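Hand-Held Gripper Check, Kitchen Bench, with my comments
6 min read
Last updated: November

I keep this list for the days when we put the Sonda and the Mulcahy side by side at the sink. It started as the Stultivlow shop checklist, and I've added to it so much that I doubt they'd recognize it. The marks are OK, WATCH, FIX and NOT DONE. If something gets a WATCH, it can still be used that day but I want to look at it again before the next person picks it up. FIX means it goes on the shelf with tape on it, please and thank you!

BEFORE ANYTHING GETS SWITCHED ON

1. Counter wiped and dry where the base sits – OK
I wiped it twice, and I still ran a dry hand over it afterward. A bowl that slides looks just like a bowl that was badly gripped once you're reading your notes a week later, and I've been fooled by that before.

2. Knives in the block, block pushed back – WATCH
They were all in the block. I'd still like it farther down the counter. When you're turning your wrist to get a finger into a bowl you aren't thinking about what your elbow is doing. I've written "move block" on the list and I'm hoping that this time I read it.

3. Gloves on, both hands – OK
The knit ones. They're comfy and I can feel the trigger through them, but the loose fabric at the fingertips bunches up, so look where your fingertips are before you squeeze. Anyone with small hands should get the smaller size out of the drawer instead of making do.

4. Sleeves, cords, badge lanyards out of the way – OK
Lanyard in pocket. I always forget until it's in the dishwater.

5. Stop button within reach of the person who isn't holding the tool – OK
Moved it to the left side this time and liked it much better there.

THE TOOLS THEMSELVES

6. Pivot screws, both tools – Sonda OK, Mulcahy WATCH
You want to feel the linkage move freely and have no rattle when you shake it gently. The Sonda was perfect. The Mulcahy has a tiny bit of side play at the lower joint, and I mean tiny, you'd have to be fussy to find it (I'm fussy). I snugged it up with the hex key and the play is smaller now but it's still there. Don't crank on it any harder. The plates start to bind well before the screw feels tight, and then you've got a finger that opens in little jerks and everybody blames the spring.

7. Finger screw – OK on both
Quarter turn check with the small cross-head driver. If the slot is chewed up, swap the screw now. There's a bag of them in the lid of the toolbox.

8. Finger tips, no burrs or chips – OK
Ran a cotton ball along the edges. It's a great trick, the cotton snags on anything that would scratch a bowl.

9. Opening width at full squeeze and full release – OK
Both tools opened to 96 mm on the calipers, which I was pleased about, because last time the Mulcahy came up short and we had to throw out the whole mug round.

10. Grip pads clean – Sonda OK, Mulcahy OK after cleaning
Mulcahy pads had a film of dish soap in the grooves. A toothbrush and plain water got it off. No alcohol on these, it makes them go shiny and after that they won't hold a spoon.

11. Camera lens clean, camera firmly seated – OK
Breath and a lens cloth. Then I wiggle the mount, and if I can see the picture wiggle on the laptop, it gets tightened. Please wiggle the mount and don't pull on the lens.

12. Room on the memory card – OK
Fresh 128 GB card in each tool. I label them with the tool name and put the label on the case, where it can't peel off inside the slot. (Ask me how I learned that one.)

13. Alignment marks readable from the camera – OK
If a mark is smudged or half covered, the software guesses, and it guesses badly. I look at it live for a minute while opening and closing the jaws slowly.

THE BOWL ROUND

This is the part I was looking forward to, and it's also where most of my comments ended up. Steel bowls are hard on everybody. They're slick, they throw bright highlights back at the camera, and that rolled rim is thicker than it looks, so a finger that was happy on a plate suddenly has nowhere good to sit. We stack them on purpose. One bowl alone is too easy, and I wanted to see which tool could get hold of the top one without bringing the bottom one along.
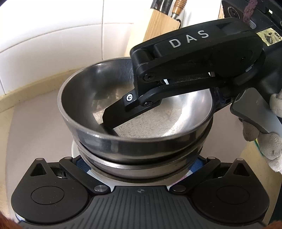
Skesivthorpe, March 13, 2018

14. Finger reaches inside the bowl without scraping – WATCH
The narrow black finger goes in well past the rim and the tip sits close to the bottom. It's a good long reach, and the angled tip helps. My worry is the steel. There are small scratches on the inner wall on the right, and I didn't look the bowls over beforehand, so I have no idea if they're ours or old ones. From now on the bowls get checked first, same as the tips. I've added it to the list as 14a and I'll be annoyed with myself if I skip it.

15. Upper body clears the rim – OK
The long flat top with DAS on it stays up out of the way when you come in on a slant. Come in straight down and it's a different story, because the linkage wants to fold against the rim before the tip has landed. So slant it. I'd call this the biggest thing I learned all session, and I'm a bit embarrassed that I'd been practicing straight down.

16. Second tool clear of the first – WATCH
Working with two grippers this close together is fun and also a little like two people trying to chop the same onion. Keep the lower one still until the upper one is in place. Say "in" out loud. Say "out" out loud too. We felt silly for a few minutes and then we didn't, and we had fewer bumps.

17. Stack stays put on its base – OK
The white round base is a keeper. I'd like a thin rubber ring to try under it, but that's me wanting to buy things.

18. Glare under control – WATCH
The light is bright and nice and even, and you still get strong highlights off both steel rims. You also get a faint reflection of the finger on the inside of the bowl, just by the tip. My eyes sort it out fine. I don't trust the tracking to do the same, so I want a dull-finish bowl to run next to the shiny one before we blame either tool for a wobbly track.

19. Load check – Sonda OK, Mulcahy FIX
I used a bag of rice, around 900 grams, and lifted slowly over a folded towel. The Sonda held it and I could have stood there chatting. The Mulcahy let it creep down the pads, and I think that goes back to item 6 and the play in that joint. It goes on the shelf for a new bushing. I'm not ready to call it the weaker tool until I've tried it with the joint sorted out – it was the nicer one to hold by a mile, and my wrist noticed.

20. Tip gap at rest – OK
Should be no more than 2 mm. Feeler gauge, then squeeze and release a few times, then gauge again.

21. Hand comfort – Sonda WATCH
I know this isn't strictly a safety item on the Stultivlow version. I put it on mine anyway. The Sonda's handle pushes into the base of my thumb, and by the end I was gripping it funny to get away from the sore spot, and gripping it funny is how you drop things on your foot. Take breaks. Swap hands if you can stand to.

PUTTING AWAY

22. Power off, cards out, cards in labeled cases – OK

23. Tools dried, jaws left open – OK
Open, always. Pads left squashed together overnight get a flat spot.

24. Bowls washed and back in the cupboard – OK

25. Tape on anything marked FIX – OK
Blue tape on the Mulcahy, with "lower joint" written on it in marker.

26. Fixed wrist arm checked with the same list – NOT DONE
I ran out of afternoon. The arm needs its own bowl round before we can put its results next to the hand tools, and it'll need a bigger clear area on the counter than we had, so the knife block and the dish rack will both have to go. Items 2, 5 and 16 need rewording for it too. I'll do the wording first and the arm after that.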